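Desk grommet cover: leave it, cap it, or swap the top?

Forum > Home Office > Desks and Tables

tallowbee
Posts: 132
So I finally gave up on the old pine desk and bought a white top secondhand. I love it, it's matte and it doesn't throw the window back in my eyes. My only gripe is the cable cover at the back. It's a light gray rectangle with a raised rim and a slot, and everything I set down near it ends up half on the rim. Pens, mail, my mug. Do you all work around yours or do something about it?

Jogi_fan42
Posts: 2,289
Work around it. I have a Jõgi top with nearly the same thing and after 4 months I quit noticing. Keep drinks well forward of it and you're fine.

tallowbee
Easy to say, my desk is only so deep! I keep a little cup out for paper clips and a coaster for coffee, and they both drift back there by lunchtime. I cleared the rest off this morning. 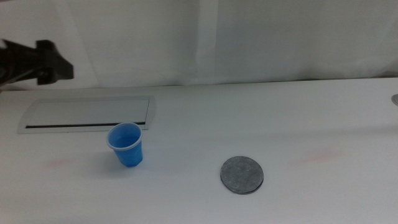 RE: Desk grommet cover: leave it, cap it, or swap the top?

plumbline_r
Posts: 42
Oh that's a nice white top. I like the blue cup with the white rim, it looks good on all that white. I'd move it to the front corner though, it's right up by the end of the cover and that would bug me too. Is the round gray thing the coaster? Mine are felt from Umerance and they shed like a cat, so if yours is stone I'm jealous.

tallowbee
Yep, coaster. It came in a bag of odds and ends from my aunt and I couldn't tell you what it's made of. Some kind of pressed stuff? It doesn't shed, anyway.

Jogi_fan42
I still say leave it. Your coaster is already clear of the cover. Once you start sticking caps and pads over these things you get a lump in the desk and dust underneath, and then you're back here asking how to get glue off a matte finish. Ask me how I know.

saltmarsh_desk
Disagree with Jogi. I put a thin Clemovura desk mat right over mine and cut a notch for the monitor cord. No glue at all. The rim makes a slight bump but I don't write back there so who cares. Matte white also picks up every coffee ring, at least mine does, so you get two fixes for the price of one.

plumbline_r
A mat on that top would be a crime - you'd be hiding the best part! If it really bothers you, look for a flush insert. Brokov sells one, but measure the opening first and not the rim. I measured the rim. I now own an insert that fits nothing.

tallowbee
Ha, okay. I'm going to try moving the cup first, seeing as it's free, and I'll measure the opening tonight in case. Saltmarsh, does the mat slide around when you lean on it?

saltmarsh_desk
A bit, in summer. I wipe the back with a damp cloth and it grips again for a few weeks.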